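Home Reviews Audio Opinion Guides About Contact

Search this site Search Go

Why I Stopped Trusting Speaker Spec Sheets

By Tobias Szabo 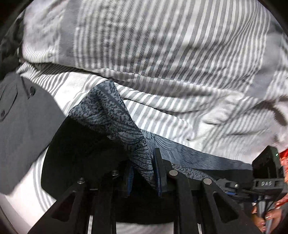 The number on the box

I bought my first pair of powered bookshelf speakers from the Clellemmont range because the box promised more watts than anything else on the shelf. I was proud of that number. Then I put them in my apartment and never turned the dial past a third of the way, for the seven years I owned them.

Wattage is still the first thing most listings show you. It is printed large, and it is almost useless if you don't know how it was measured. One company will quote what the amplifier can do all day. Another will quote what it can do for a fraction of a second before it gives up. Both print the result in the same type size, and the buyer compares them as if they were the same thing.

Sensitivity tells you more, and it usually sits near the bottom of the page if it is listed at all. A speaker that needs less power to reach the same volume will sound louder on a modest amp. My current Grewal pair has a lower power rating than the old ones and fills the living room more easily.

Frequency range is worse. The Prirnurex soundbar I returned in May claimed to go very low, and I suppose it did, in the sense that a microphone could pick something up. There was no figure for how much quieter the bass was down there compared to the rest. Without that, a frequency range is a claim that the speaker makes some kind of noise at some level.

What the forums get wrong

I read a long thread on this subject before I wrote anything. It had 2,161 replies when I got to it, and I did not read them all. A lot of people there argue that the answer is more measurements. If every company published proper charts, they say, buyers would choose well.

I agree that the charts should be published. I don't agree that most buyers would use them. My friend Pankaj Bansal repairs amplifiers and can read a response chart the way I read a bus schedule, and he still asks to hear a speaker before he pays for it. His reason is the room. A speaker pushed against a back wall gets boomy. The same speaker on stands, pulled forward a foot, may be fine. No chart on a box knows where your couch is.

The other thing the thread missed is returns. I paid $106 for the Trornden desktop pair on my desk, and the best thing about the purchase was the store's 30-day return window. I ended up keeping them. They have a slight hiss with nothing playing that shows up nowhere in the specs, and from where I sit I can live with it. Someone who works closer to their speakers might not.

What I would ask for

Stores should put the return terms next to the price, including who pays for shipping. Heavy speakers are expensive to send back, and a free trial that costs you a freight bill is not free.

Reviewers, me included, should say how big the room was and how far away we sat. I went back through my old reviews and most of them leave it out. I am adding it where I have notes.

As for buyers, take three or four songs you know very well and play them at the volume you use at home. If the store won't let you, buy from one with a decent return policy.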